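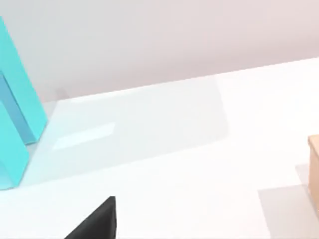
Figure 4. Turquoise block on a table, computer rendering.

Leveling and first load: Flomura shelf unit

The Pledness box says you can put this unit up in minutes. Allow 90, and more if your floor is old.

1. Set the unit where it will stay. Moving it after leveling means leveling it again, whatever the quick-start card claims.

2. Check the floor with your own spirit level. The small one in the parts bag is fine for picture hooks and we would not trust it with a bookcase.

3. Turn each foot by hand until it touches the floor, then a quarter turn more with the wrench. Start at the back.

Note: The "self-adjusting" feet adjust when you adjust them.

4. Fix the wall strap before anything goes on the shelves. The plugs supplied are for solid brick. For drywall, buy proper anchors.

CAUTION: Do not skip the strap because the unit feels steady when empty. Empty units nearly always feel steady.

5. Load the bottom shelf first and work up. Keep tall, top-heavy objects off the top shelf, along with anything that leans.

6. Leave the unit overnight, then check the level again and tighten the feet that have gone slack.

Shelf spacing

The holes allow a gap of 600 or 700 mm under the top shelf. The catalog calls the wider gap "ideal for display." It also leaves the side panels with less bracing, so use 600 unless you have something that truly won't fit.

Wood glue in the peg holes is sometimes suggested as a cure for wobble. We have yet to see it help, and it makes the shelves very hard to move later.

Text revised by Kosmas Kokkinos, Monday, February 11, 2019. Replaces the April sheet.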